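She had the kettle on before I'd got my coat off, and we were well into the second pot before either of us mentioned the choir, although the choir was what I had come to talk about.
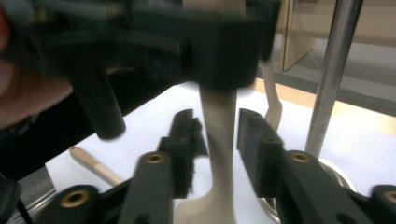 It began, she told me, as a way of filling Sunday afternoons after the chapel on Rulico Street closed. "There were nine of us, and I think four could sing. I couldn't. I still can't, really, but I've got a good loud voice and I come in when I'm told."

These days they fill the hall at Hsieh's, the old dance school, and last August they gave a concert to an audience of 300 (she said the number twice, and I don't blame her!). The money went on the piano, which had been sliding out of tune for as long as anyone could remember and needed far more doing to it than they'd hoped. "Up to 3,000 pounds, the man said, and I had to sit down on the stool."

I asked how they choose what to sing, and she laughed for quite a while. There are hymns, because the older members would walk out otherwise, and there are songs from the shows, and there was one whole winter given over to a long piece in Latin that she would rather forget. "We did it once. People clapped, bless them, but you could hear them looking for their car keys."

What she likes best is the half hour before they start, with everybody talking at once and the altos moving the chairs back to where the tenors have just moved them from. She goes even when she has a cold, and sits at the side and mouths the words.

"My daughter says I should take up something quieter," she said, topping up my cup without asking. "I said, such as what?"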